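3.2 The coffee station

The second station was modeled on the shared kitchen at Gukdale, where staff make coffee one cup at a time. Everything sits on a single light wooden table: a white capsule machine, a clear cup, a rectangular tray and a rack of capsules in several colors.

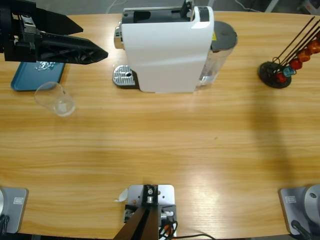
Layout was settled by Fairweather in July, after a pilot with 29 sessions. The capsule rack went to the side of the machine opposite the spout, so that reaching for a capsule did not cross the space used for the cup.
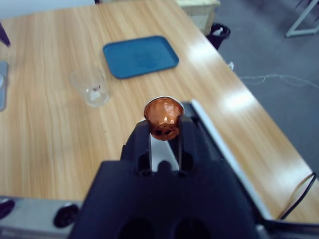
Capsules are small, smooth and round, and a dropped one can roll a long way. We recorded drops separately from spills, following the Watiden coding sheet. Each session was limited to 30 minutes.

Figure 4. The coffee station, with tray, cup and capsule machine on the table.

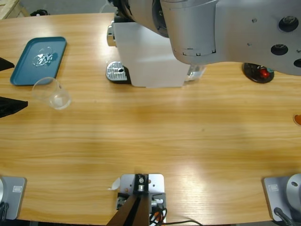 Cup position was coded as upright, tipped or off the table. Liquid on the tray counted as a spill of its own - the amount was not measured. Two coders worked through all 82 sessions and settled differences by discussion.
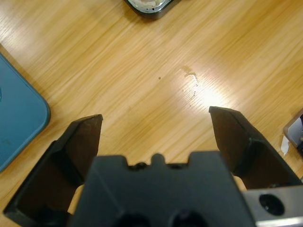
The table surface was left bare, with no marks for where objects should go. This differs from the Zarnus station, where outlines were taped down before each session.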